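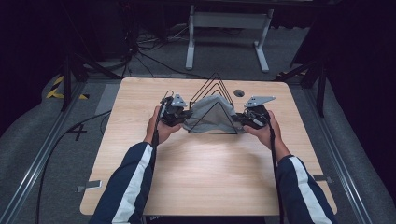
Diary > Shop stuff > Paperwork

Search this diary Go

2024-01-07

Up early, tax forms all over the bed. Sales tax permit still not in. Applied in November, got a letter saying 3 weeks, ha. Federal number came the same day so I figured the state one would be just as quick. No.

Called again. On hold forever, then cut off. Called back. Woman says the business name doesnt match, they have me as Curow and the federal form says Curow Supply. One word! Have to send a corrected form plus 2 copies of the registration.

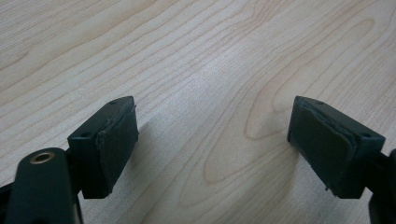 Also can't open the wholesale account with Benora until the permit number exists. They're holding my first order, $1,036, but only till the end of the month. Ulora will sell to me without it but charges tax on everything, so no thanks.

Bank balance 606 after rent. Tight. Not panicking yet.

Printer out of ink halfway thru the corrected form. Finished the rest by hand, looks awful, mailing it anyway. Need stamps. Need to ask if I file a zero return for last quarter even with no permit. Write that down somewhere I'll see it.

Leftover soup, bed.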